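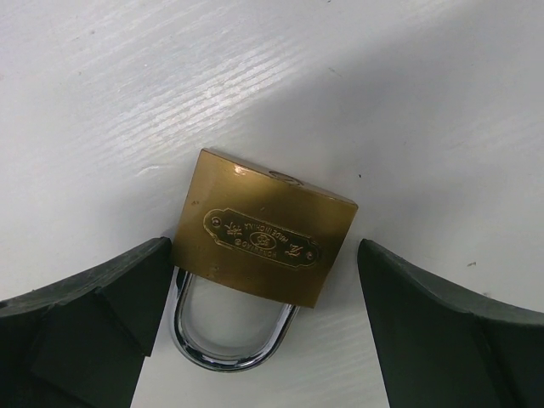
Aileen Navarro
Storage and Moving Editor

How to free a stiff padlock

A padlock that has spent a winter on a shed or gate will often refuse the key. Most of them can be saved in an evening with things you already have at home.

What you need

Dry graphite powder
A soft toothbrush
A can of compressed air
Dish soap and a rag

1. Clean the outside. Wipe the body and shackle with a damp rag and a drop of soap. Brush around the keyhole and the two holes where the shackle goes in. Dry everything well.

2. Blow out the keyway. Hold the lock with the keyhole facing down and give it a few short bursts of air. Grit should fall out. Keep going until it stops.

3. Add graphite. One small puff into the keyhole is plenty. Put a little on the key too, then slide it in and out ten times without turning it.

4. Turn gently. If the key moves a little and stops, go back and try again. Do not use pliers on it. Small keys snap easily, and getting the broken piece out is a much longer job.

5. Treat the shackle. Once the lock is open, clean off any rust with 300 grit sandpaper and puff graphite into both holes.

Skip cooking oil. It works for a week or so and then turns gummy.

If the lock still sticks after three rounds, try the spare key. A worn key causes the same trouble. I do all of mine in April, before the shed gets busy.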